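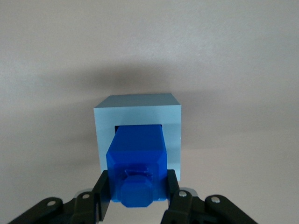
Fig. 1. Wrist camera view, block partway into the square opening.

2022-11-09
Kyriaki Liapis

Lecture 9: Insertion as a control problem

Last time we planned free-space motion and stopped at the pre-grasp pose. These notes cover the phase after alignment, when the part is in contact with the hole and the position controller alone is no longer adequate.

Consider the frames first. The planner works in the base frame, the camera reports in the wrist frame, and the task is defined in the hole frame: z along the insertion axis, x and y in the plane of the front face. Write every gain and every limit in the hole frame. Most of the errors in the September assignment came from setting stiffness in the base frame and then rotating the target.

Perception. In Fig. 1 the dark interior shows only as a thin strip above and beside the block. Once insertion begins, the block hides most of the edges that the detector used to find the opening. The estimator in the Wernel package therefore freezes the hole pose at first contact and passes it on as a constant with a covariance. Do not keep feeding it new detections. A partial edge fit can be wrong by more than the clearance and still report a low residual.

Control. We use an impedance law with low stiffness in x and y and a velocity command in z. For a square section, rotation about z also matters: a small yaw error gives contact at the corners, and pushing harder in z raises friction without correcting the yaw. Keep yaw compliant as well.

The state machine has four states - approach, search, insert, seat. Transitions depend on measured force and on depth along z. Search runs a spiral in x and y at constant light force and ends when depth increases past the threshold. Insert returns to search if lateral force stays over its limit for 80 consecutive control cycles.

Jamming and wedging are separate cases. A jammed part can be freed by changing the direction of the applied force. A wedged part has to be backed out. The Galanis simulator models the first reasonably well and the second poorly, so tune the retreat on hardware.

Reading for next week: Huvside lab notes, section on contact state estimation. Log files for the exercise are on the Sirndale server, run 121 and run 711. Plot lateral force against depth for both and mark each state transition.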